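Skellow Data Collection Forum
Board: Household Tasks – Collection Practice
Topic: Minimum number of demonstrations per site before a site is closed

z_fakhoury
Posted in August
Site lead, Milville

The Milville team has submitted 266 accepted demonstrations of the container handling task. The current guideline asks for 1,000 across all sites, and Flendton has supplied 142. I would like to propose that each kitchen be closed at a fixed figure, so that no single room dominates the set. Comments are requested before the next planning call.

flendton_ops
Reply 1

Flendton does not support a fixed figure. Our kitchens differ greatly in size, and a cap would leave the larger ones under-recorded. We would prefer a cap per operator.

nigam_review
Reply 2

The review group at Nigam takes no position on caps. We do ask that sites stop discarding demonstrations in which the object is held close to the lens. Several were removed before upload, and the policy must learn from these as well.

z_fakhoury
Reply 3

Milville removed those because the object hides the target surface. A learner cannot be expected to place an item on a counter that it cannot see.

nabil.fakhoury
Reply 4
Annotation

I must disagree with my colleague at Milville. (For new members: we share a surname and very few opinions.) A sample is attached for discussion.

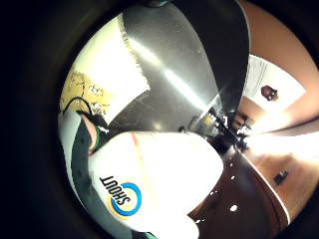
Close holds should remain in the set and carry their own tag, so that a training run can include or exclude them as required. Annotators at present have only "clear" and "blocked" to choose from, and neither serves well. The white SHOUT container takes up much of the lower view, yet the steel surface and a cluster of small objects on the countertop can still be made out beyond it. I would tag this "partial" and keep it.

flendton_ops
Reply 5

Agreed on the tag. Please confirm whether it applies to the whole demonstration or to a span of time within it.

nabil.fakhoury
Reply 6

To a span – start and end to be marked by the annotator.

z_fakhoury
Reply 7

Milville will accept the tag on a trial basis and will stop filtering before upload. My objection to training on such spans stands. The question of the cap remains open, and I will place it on the agenda separately.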